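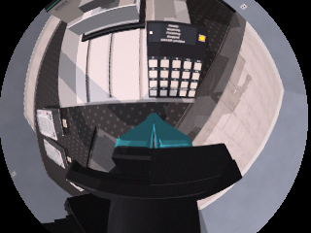
The Night the Plates Washed Themselves

At Kinura, a contract testing lab in Trerndale, the worst job used to be the 216. That's how many well plates had to be carried to the washer on a full day, one at a time, by someone who had trained for years to do something else. Halima Koech did it for three winters. She still rubs her right wrist when she talks about it.

"You'd load, press, wait, unload, and then go find the pen you'd put down," she says. "By four in the afternoon I couldn't have told you what was in any of them."

Since April, a black robot arm has done the carrying. What I loved, spending two days with the people who work beside it, was how much of the change happened on a screen first. The lab had Björklund, the integrator, build a simulated copy of the bench, with the arm, the instrument, the keypad and the dotted table top all in it, and then let the technicians loose on it. They moved things. They moved them again. They ran 2076 practice transfers before a single real plate was touched.

The copy is detailed, down to the small print on the equipment, and that delighted Renji Wada, who looks after the lab's instruments and is the sort of person who reads small print for fun.

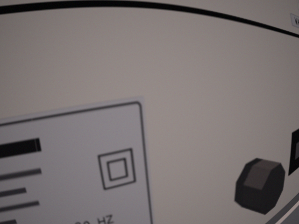

A rating label with its double-insulation mark, close up in the simulated lab.

Wada's list of complaints from those first weeks ran to four pages, and most of them got fixed. He wanted the plates farther from the base of the arm. He wanted a clear place for a person to stand. He also wanted the arm to slow down near the instrument, and it does — you can hear the pitch of the motors drop from across the room.

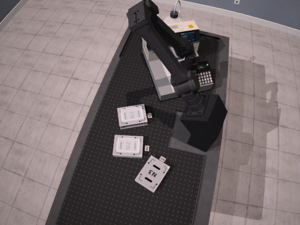 Caroline Tanui
Staff writer, Kamness magazine

In the simulated version, two well plates wait on the table with a small white tag beside each, and farther down lies a flat plate marked N3. Koech knows that layout by heart. She helped settle it, arguing plate by plate with the Björklund engineer, Rosalinda Javier, over calls that were booked for 30 minutes and never once ended on time.

Her job looks different now. She spends mornings checking results and afternoons planning the next day's runs, and she has started teaching two newer technicians to read an odd curve and say what went wrong. The lab gets through 550 plates on a long day, many of them after dark.

There are losses too. Fotis Tsakiris, who has worked at Kinura longer than anyone, misses the talk. "We stood at that bench together," he says. "You learned who was getting married." The evening shift is down to one person, and he would like it to be two again. Management has said it will look at the schedule in the fall.

He's fond of the arm all the same. When I left, he was leaning over Wada's shoulder at the simulator, asking whether the lower plate could go a little to the left.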